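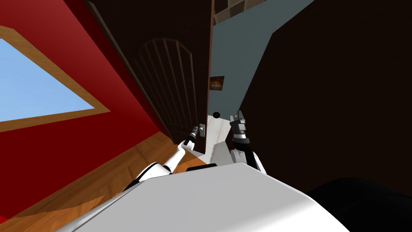 *Door task in simulation, robot's own view, left gripper next to the handle.*

# Visit to the Nurnelov simulation group, Oct 13, 2024

The group occupies one long room on the second floor and shares its compute cluster with the rest of the building. Fitriani Teoh ran the session. Syahrul Liem, who wrote most of the training code, answered questions from the back. I had read their July report on the way over and wanted to see the part it treats most briefly, the recovery data.

## The method

The policy, called Birow, is trained on teleoperated demonstrations recorded entirely in simulation. The base set has 3840 episodes. On top of that they add what Teoh calls interrupted episodes: a trained checkpoint runs the task, an operator takes over when the gripper drifts away from a usable approach, and only the part after the takeover is kept. There are 500 of these. They are weighted more heavily in the final training stage, and the base episodes stay in the mix at a lower rate.

Doors were used for most of the talk. The approach to the handle is the stage where the older checkpoints went wrong most often - the gripper came in beside the handle, closed early and then pushed on the door face. The camera on the torso sees both arms and the doorway, but at a steep angle, and depth near the handle is hard to judge from it. For this reason the policy also receives a view from each gripper.

## What the wrist view adds

Liem went through the ablation. With the torso view alone, the policy could find the handle but was poor at deciding when to close. Adding the wrist views fixed much of this in lit rooms. In dark surroundings the gain was smaller, and the group spent most of the summer on that case.

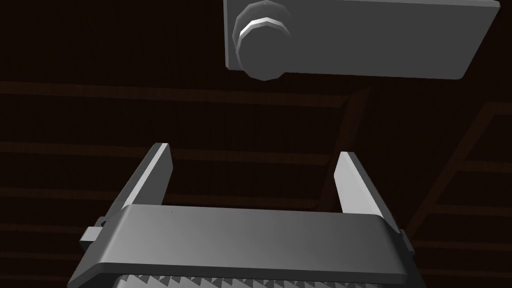
The wide-open approach is deliberate. Earlier demonstrations had operators narrowing the fingers in transit, and the policy copied the habit and clipped its targets. Operators are now asked to keep the jaws open until the last stretch of the approach. Rohani Lumbantobing, who trains them, said the instruction took one afternoon to write and several weeks to enforce.

Evaluation is run on 80 held-out layouts with 3 seeds each. Birow beat the baseline, Rurik, on doors and drawers. On small knobs the two were close enough that Teoh would not claim a difference, and the table in the report says the same.

## Questions

Bernadette Huet asked about transfer to hardware. None has been attempted yet. Liem expects the wrist views to be the weak point, as the simulated surfaces are plain and the real ones will have glare and wear.

I asked whether the interrupted episodes help simply by adding more data. They checked this by adding the same number of ordinary episodes instead, and the door result hardly moved. I would have liked to see that run repeated on the drawer task - it had not been done.

Slides are to be sent to everyone who signed in. The operator guide is a separate file and has to be requested from Lumbantobing.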